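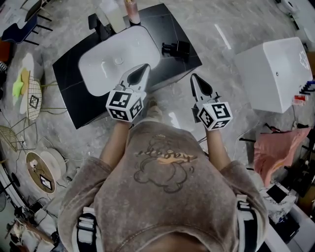 Eyerusalem wants to know why a robot can win at chess but can't wash a sink. She is 10, and she sent her question to our page after her turn at the dishes.

Chess is a good place to start. A chess program only has to pick a square. It doesn't have to touch anything. A chore is different. To do a chore, a machine has to find things, hold them, move them, and notice when something goes wrong. Each of those is hard.

Can robots do chores yet?

Some of them, a little. Robot vacuums have been cleaning floors for years. Dishwashers and washing machines are machines too, and they do most of the work once you load them. Loading them is the part that still needs you.

A robot with arms can fold a towel or put a cup on a shelf, if it has practiced with towels and cups. Give it a sock that is inside out and it may stop, or fold the sock that way.

Why are hands so hard?

Your hand can feel if a plate is slipping. You squeeze a bit more and don't even think about it. Many robots have a gripper in place of a hand. A simple gripper has 2 fingers that open and close, a bit like kitchen tongs. Try picking up a wet bar of soap with tongs. Then try turning a bottle cap with them.

How does a robot learn?

One way is for people to show it. A person holds a gripper in each hand and does a job with those, using the grippers for everything fingers would usually do. Some grippers carry a cube printed with black and white squares. The squares are markers. A camera can spot them, and a computer uses them to work out where the gripper is and which way it is tilted.

The person does the same job again and again. The computer needs to see many tries, with things put in different spots. If the basin was always in the same place, the robot could get stuck the first time somebody moved it.

Mathias Kofler teaches machines this way at a workshop called Hirko. He once spent a whole morning on wiping a table. He did it 23 times before lunch, and his arms were tired. The robot that learned from him could wipe the middle of the table well. It missed the corners.

Why is a home harder than a factory?

In a factory, the same part comes down the line in the same place all day. The lights stay the same too. At home there are chairs, cables, clothes, and bottles, and they get moved. A shiny table or a shiny floor can cause trouble as well. Light bounces off it, and a camera may not be able to tell a bright spot from a real object.

Shops are somewhere in between. A machine can carry boxes down a wide aisle. Putting loose apples on a shelf without bruising them is much slower work.

When will a robot do my chores?

No one knows the date. Jinfeng Yao, who builds grippers, thinks jobs with one kind of object will come first, such as stacking plates. Tidying a bedroom will take longer. The robot would have to know what is trash, what is a toy, and what you are still building.

Try it yourself

Get a pair of kitchen tongs for each hand and ask a grown-up for a plastic bowl, a spoon, and a washcloth. Put the spoon in the bowl. Fold the cloth in half. Now do it again with one eye closed.

Words to know

Gripper: the part of a robot that holds things.
Marker: a printed pattern that a camera can find easily.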